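4.2 Comparação entre as almofadas de preensão e os controladores

As duas variantes de garra manual foram avaliadas com o mesmo corpo, a mesma óptica e o mesmo firmware de aquisição, de modo que as diferenças observadas pudessem ser atribuídas à geometria da almofada e ao método de rastreamento. A variante A emprega a almofada Suluvier, de perfil em V; a variante B, a almofada plana descrita na Seção 3.1. Em ambos os casos, a câmera de punho usa lente olho de peixe e a pose da ferramenta é estimada por duas vias: a odometria visual da própria câmera e a detecção de marcadores fiduciais a partir de uma câmera na cabeça do operador.

A Figura 3 documenta o campo de visão da câmera de punho com a almofada em V. A ponta da almofada ocupa a região central inferior, e a área de aproximação permanece desobstruída acima dela. O teto branco oferece poucas características para a odometria; a parede de tijolos, ao contrário, fornece textura abundante.

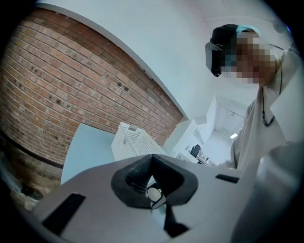

Figura 3. Vista da câmera de punho com lente olho de peixe. Ao centro, a almofada preta em V; ao fundo, a parede de tijolos e a mesa com o cesto plástico perfurado.

O protocolo compreendeu 16 sequências por variante, executadas por operadores previamente treinados. Cada sequência consistia em aproximar a garra de um objeto sobre a mesa, fechá-la, deslocar o objeto e soltá-lo, com retorno à posição inicial. Foram descartadas as sequências em que a odometria perdeu a referência por mais de 5 quadros consecutivos. A sincronização entre as câmeras foi feita pelo módulo Galtelska, e a calibração extrínseca foi repetida a cada troca de almofada, conforme o procedimento proposto por Fahad Cheema na etapa anterior do projeto Flelleo.

Para o rastreamento externo, cada garra recebe um cubo branco com padrões fiduciais impressos, fixado junto ao punho. A escolha do cubo, em lugar de um marcador plano único, deve-se às rotações do antebraço durante a aproximação: com duas faces visíveis, a ambiguidade de orientação típica de marcadores planares observados de frente é reduzida. 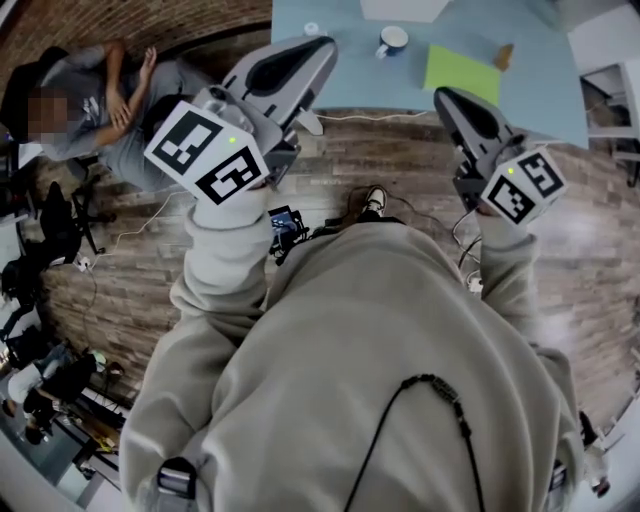
A manipulação bimanual impõe uma restrição adicional, pois ambos os cubos precisam permanecer no campo da câmera da cabeça. Quando os braços se estendem em direção à mesa, a condição é satisfeita na maior parte do percurso. As perdas concentraram-se na fase de retorno, com os cotovelos flexionados e as garras próximas ao tronco. Nesses intervalos, o controlador Pongsiri interpola a pose a partir da odometria de punho, com limite de 100 ms; excedido esse limite, o trecho é marcado como inválido.

Quanto à preensão, a variante A apresentou menor escorregamento em objetos cilíndricos e em alças, ao passo que a variante B se mostrou superior em objetos finos apoiados sobre a mesa. Das sequências da variante B, 8 exigiram uma segunda tentativa de fechamento, contra 5 da variante A. Não se observou diferença relevante no erro de pose entre as duas variantes. O efeito do roteamento dos cabos sobre o torque percebido no punho não foi medido neste ensaio e é retomado na Seção 5.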